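Search this forum
Search term
Advanced search
Go

Second-hand workstation for a small translation office – worth it or not?

Posted Dec 19, 2021

karvelis_tx
Hello all. I am a translator and I share a small office with two colleagues. Our computers are old and one of them has now stopped completely, so we must buy something before the new year. We work with long documents, a translation memory which grows all the time, and many browser tabs. No games, no video.

A new office machine of the kind I want costs more than 1000 euros here. A dealer in our town, Justusau, sells workstations that come from companies after a lease. He asks 400 for one with plenty of memory and a decent processor, and he gives a guarantee of 12 months. My colleagues think that I am being cheap. My question is whether such a machine is sensible for people like us, who want to type and not to repair.

mossy_kettle
I bought one like that four years ago and it is still under my desk. The build quality of those cases is far better than anything you get new for the same money. You open one side, everything comes out without tools, and there is space for your hand. Mine has had one new fan and nothing more.

If the dealer gives a guarantee for a full year, I would not think about it very long.

dry_biscuit
I would think about it. Please remember the electricity. These machines were made for engineers, and they take a lot of power even when you only write an email. Over three or four years the difference between 400 and the price of a small new computer becomes much smaller than it looks in the shop. Also they are large. Measure your desk first.

karvelis_tx
Thank you both. The size is no problem, we have an old building with high tables. The electricity I had not considered. Is there a way to know it before buying?

mossy_kettle
Ask the dealer if you can plug it in through a meter for half an hour, with a document open. A serious dealer will allow it. Mine did, and he even lent me the meter.

I don't agree fully with dry_biscuit, by the way. At idle my machine takes less than the two old desk lamps it stands next to. It depends very much on the model and on the graphics card. If there is a big card inside and you don't need it, take it out or ask for a smaller one.

halfpast_noon
I maintain the computers for a printing house and we buy only used ones, mostly from Lehtinen, who have a warehouse near the port. We have had good years and bad years. The most common trouble is memory, and after that the power supply. The power supply is the annoying part in this class of machine, as many makers use their own shape and their own plug, so you can't walk into a shop and buy one.

My advice for a board with two banks of memory slots: look in the manual for the order in which they must be filled. People put the modules where there is space and then complain that the machine is slow.
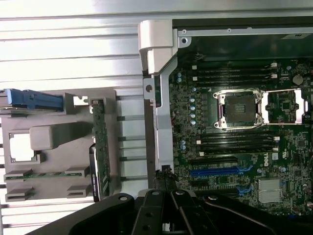
Do I need to buy all the memory at the same time?

You can add it later, but try to get modules of the same type and the same speed as the ones you have, and write down the part number before you close the case.

dry_biscuit
About the same type, I want to add a warning. Workstations often use registered memory and the ordinary desktop kind will not work with it. The two look nearly the same to a person who doesn't handle them every day. A friend of mine lost an entire afternoon and some money over this.

karvelis_tx
This I didn't know. I have written it on the list for the dealer. The list is now quite long and I fear he will see me coming and close the shop.

One more thing. He has also a cheaper offer: a case with the board, but without processor, and I would buy the processor separately. In total I would save perhaps the price of a good chair.

halfpast_noon
Please don't do this as a first project. The contacts in the socket are very thin, and if one is bent the repair is a job for somebody with a microscope and a lot of patience. We bought a lot of bare boards from Daltalari once, for spare parts. Some were fine. With the others we could never find out whether the fault was in the board or in the processor, as we had no known good processor to test with. So in the end it cost us more than complete machines.

mossy_kettle
Here I agree completely. Buy it working, see it switched on, take it home.

quillandtea
May I disagree a little? I bought a bare one from a shop called Jelholm and put it together at my kitchen table with my daughter, and it was a nice evening. You need the right cooler, fresh paste, and a good light. If you read the manual slowly it isn't so difficult. I was 58 and had never opened a computer before.

But I had no deadline waiting for me in the morning, and for an office I admit that this changes the matter.

dry_biscuit
It changes it very much. Also the guarantee. If you buy the parts in two places, each seller will tell you that the fault is with the other one. I have heard this conversation from both sides.

karvelis_tx
Then I will forget the cheaper offer, thank you. What about the disk? The dealer includes an old mechanical one.

halfpast_noon
Replace it on the first day, before you install anything. A new solid state disk is the biggest improvement you can give to an old computer, bigger than any processor. Keep the old one in a drawer or, better, ask him to take it off the price. And make your backup to something that isn't in the same room. Translators never believe this until the memory file of ten years is gone.

quillandtea
About the socket for the processor, I would also check which newest model the board accepts. I made this mistake first with an 1365 board, or I misremember the number – in any case the box fitted my hopes but not my processor, and I had to send it back.

mossy_kettle
I think you misremember, I don't know a socket with this number. But the advice is right. The maker's page normally has a list.

karvelis_tx
A short report for those who helped. I went to the dealer with my list and he didn't close the shop. He let me use a meter, and with the big graphics card removed the consumption was lower than I feared. We took the complete machine, with a new solid state disk, and he took 20 euros off for the old one. My colleagues now say that it was their idea. Only the fan makes a small noise in the morning, for a minute or two, and then it is quiet.

dry_biscuit
Good that you measured. The fan noise at start is normal on most of them. If it stays after the first minutes, clean the dust first and go to the dealer after that.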